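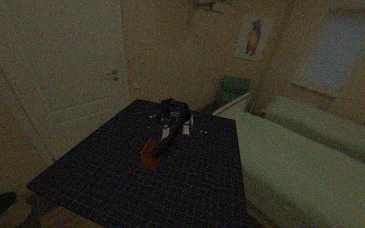 The arm at the orange piece, bedroom scene, grain setting left high.

Most of September went on comparing two grippers in simulation before spending money on either. The candidates are the Daradov two-finger parallel gripper and the Brukton, which has a similar stroke but a softer pad and a shorter body. Both were mounted on the same arm model with the same controller gains, and both were given the same orange angular piece to pick up from the same gridded table.

The bedroom is one of a set of room scenes that Kalliopi Karagiannis built for the Raptis simulator. I chose it for the low light. My earlier comparison used a bright, flat backdrop, and every camera setting I tried worked equally well in it, so I learned nothing about cameras. The dim room with heavy grain is far less forgiving. The small pale bits on the table were left in as distractors for the detector.

Method, for anyone who wants to repeat it. Each gripper did 305 attempts. The piece was given a new position and heading before each one, drawn from the same seed list for both grippers. An attempt counted as good if the piece was lifted clear of the table and held for two seconds. Anything that slid, tipped or was let go counted as a failure, and I did not split these further until afterwards.

The Daradov failed 53 times. The Brukton failed 12 times. I expected the softer pad to help, but I did not expect a gap of that size, so I went through the logs for the Daradov failures one at a time. Nearly all had the same cause. The piece has a slanted edge, and when the fingers closed across that edge the contact shrank to a line and the piece rotated out. The Brukton pad deforms enough to keep a patch of contact in the same pose.

There is an obvious objection, which Ebise Derese raised when I sent her the numbers: the pad stiffness in my Brukton model comes from a data sheet, and soft contact is the part of any simulator I would trust least. I reran the Brukton with the pad stiffness doubled. Failures went up, though the Brukton still came out ahead. I have not tried changing the friction value, and that is next on the list.

Camera notes. A wrist view was worse than a fixed one in this scene. Close to the piece the gripper covers a good part of it, and the pose estimate jumps about just as the fingers are about to close. Freezing the estimate for the last part of the approach fixed most of that. Denoising before detection made the piece easier for me to see and made no difference to the detector, which seems to rely mainly on the orange. A grey piece would be a fairer test.

Controller: I used the Flotdale position controller throughout, with the force limit on. With the limit off, the Daradov squeezed the piece out more often, so if you have seen better results from that gripper, check the limit first.

I have ordered the Brukton. The config files and seed list will go up once I have removed the hard-coded paths - there are a lot of them.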